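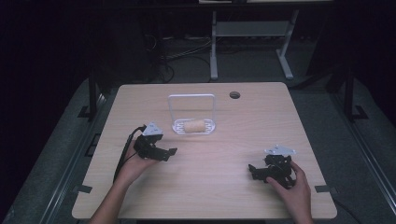
Re: soup that won't thicken

Okay, Manon, I read your message twice and then went straight to the kitchen, so here's my long answer. Split pea soup has been my winter project ever since we moved out to Skenddale, and I have made every mistake you listed (plus a couple you haven't gotten to yet!). The trouble is almost always old peas. I had a bag at the back of the cupboard that I cooked for an entire afternoon, and they were still little pebbles at supper time. While that pot was going I had plenty of time to stare at the white dish rack, the kind with the flat tray full of oval slots and the wire handle standing up, and think about what I'd done wrong. Buy a fresh bag from a store that sells a lot of them and your problem may just go away.

Manon Charbonneau wrote on 2020-01-06:
> Has anybody got a split pea soup that comes out thick? Mine
> separates into green water and gravel. I followed the recipe
> Dale Fortin posted last June, ham bone and all, and put the
> salt and the canned tomatoes in at the start to save time.
> Would soaking overnight help? And can it go in the freezer?

So, the tomatoes. I'm pretty sure that's the other half of it. Acid keeps peas and beans firm, and if you've got old peas AND tomatoes in there from the beginning, you'll be waiting till spring. Put them in at the very end, or leave them out, which is what I do (sorry, Dale F., I love your recipe otherwise). The salt I wouldn't worry about, except that a ham bone brings so much of its own that I never add any until I've tasted it.

I don't soak split peas at all. Rinse them, pick out anything that looks like a stone, and start them in cold water with the bone, an onion, 2 carrots and a bay leaf. Keep it at a lazy simmer with the lid tipped, and stir more than you think you need to toward the end, they love to catch on the bottom. When they've gone to mush, fish out the bone and the bay leaf, then beat the whole thing hard with a wooden spoon. Mackenzie Lachance uses a blender but I like some lumps.

And don't judge it while it's boiling! It thickens a lot as it sits. Mine is practically a brick the next morning and I have to loosen it with water before I heat it up.

Yes, it freezes fine. Leave some room at the top of the container. If you put potatoes in, though, they go grainy, so add those later.

Lai-ching, did you ever find out what you do with the yellow ones? I've got a bag now and would like to try them.

Dale Beaudoin

2 replies · 111 views
Reading time: 2 min
Last updated: 2020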